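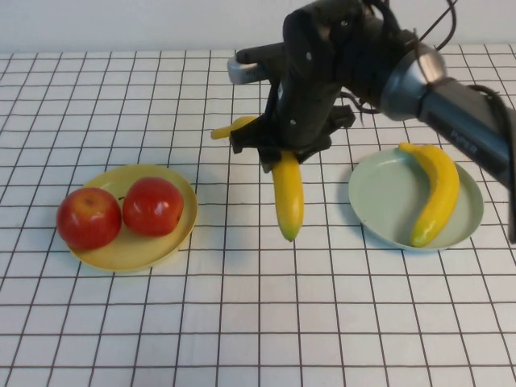 Week 4: Why Bananas Travel Green

Food Geography, evening section. Notes by Pierina De Luca

Last week we left off with grain, which is easy. You dry it, you pour it in a hold, and it waits for you. Fruit doesn't wait, and bananas are the fussiest of the lot, so I'm giving them a whole evening.

The first thing to get straight is that a banana keeps living after it's cut. It breathes, it gives off heat, and sooner or later it starts making ethylene, the gas that tells it (and every banana next to it) to ripen. Once that starts you can slow it down a bit but you can't send it back. So growers cut them hard and green, and the whole trip is one long effort to keep them asleep.

Temperature is the big lever. Growers aim for 13 to 14 degrees Celsius. Much warmer and they wake up early. Colder and you get chilling injury – the peel goes dull and gray, and the fruit may never ripen properly. I did this to myself for years by putting green ones in the fridge!

Our case for tonight is the Gesivport run. I've made up a work sheet around one load, 1089 boxes, going from the dock to the ripening rooms at Tedham. Please read it before we do the sums, because last term half the room skipped the part about box weights and got very strange answers.

What happens in a ripening room

The doors get sealed, the fruit is warmed up a little, and a small dose of ethylene goes in. After a day or so the room is aired out, because by then the bananas are making plenty of their own and the carbon dioxide builds up. Starch turns to sugar, the green fades, and the yellow that was there all along shows through. Buyers order by color stage, 1 for all green up to 7 for yellow with brown flecks. Most stores want them somewhere in the 3 to 5 range so they have a few days to sell them.

Ankit Bansal asked last time why we bother with one variety. Good question, and I gave a poor answer. Nearly all the export trade is Cavendish, and they're clones, so a whole shipment ripens on the same schedule. That's handy for the rooms and awful when a disease shows up. Look up Gros Michel and Panama disease before next time, we'll start there.

For next week

Read the Tamihana chapter, pages 41 to the end of the section on shipping. Then write me 500 words on one fruit that is NOT picked unripe, and how it gets to your store. Cherries are taken.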